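**Plindberg Intro to Food Service, Unit 2: Build Order**

Welcome back! Today is burger day, and I love this unit, so bring your questions. We work with the play food set first, so you can stack and restack as often as you like without wasting a crumb.

Your station has a tray in the middle and the parts along the sides. Learn where each part lives before you touch anything!
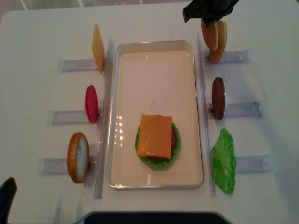
Setup counts for half your practical grade (50 points), so take your time with it. Keep the center of the tray clear for the build, and put the parts you reach for first closest to you.

## Stacking

Every layer has a job, and once you see it you'll never look at lunch the same way.
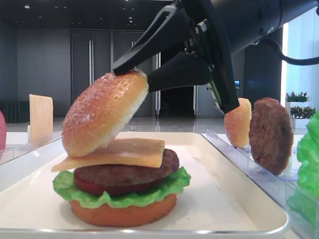
The Bellamy order is the one we test on, bottom to top: bun, lettuce, tomato, patty, cheese, top bun. Look at how the lettuce frills stick out on both sides, which I think looks terrific! Now check the cheese. It sits over to the left and leaves some patty bare on the right, so practice centering yours (corners hanging evenly, please).

**For next time:** sketch your own stack, label the layers, and read the Trandaro handout on buns.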